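**Norora Card Sorting Kit (club edition)**

Price: 80 per team. Robot hand not included.

Norora sells this kit to school clubs entering the Skovine sorting challenge. A team gets a cardboard box with slotted dividers, a deck of glossy picture cards and a rule book. The task is to pick up a card and file it in the right slot. The maker says a beginner team can get there in 2 sessions. We stock the kit and we doubt that.

**What we think**

Thin, shiny cards are hard for any hand with stiff fingertips. The sample program, Isah, assumes every card sits straight and every slot is wide open. Cardboard bends, and slots close up. Plan on a good part of the season.

The "1000 cycles" claim on the box lid refers to the dividers. We have seen no test report and would buy a spare set.

**Will it work with your hand?**

Norora lists the Grivoveck adapter files as "universal." Ask which hands they tried before you order.
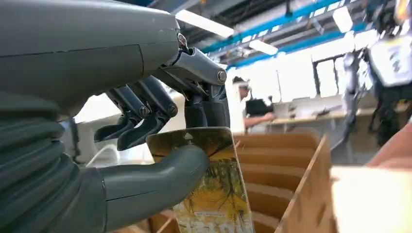

Grip settings are where most of the time goes. Squeeze too hard and the card bows, too light and it slides. The rule book gives this half a page.

**Details**

- Item number: 2625
- Spare dividers: sold separately
- Next delivery: July
- Returns: unopened decks only

Page checked Fri 6 May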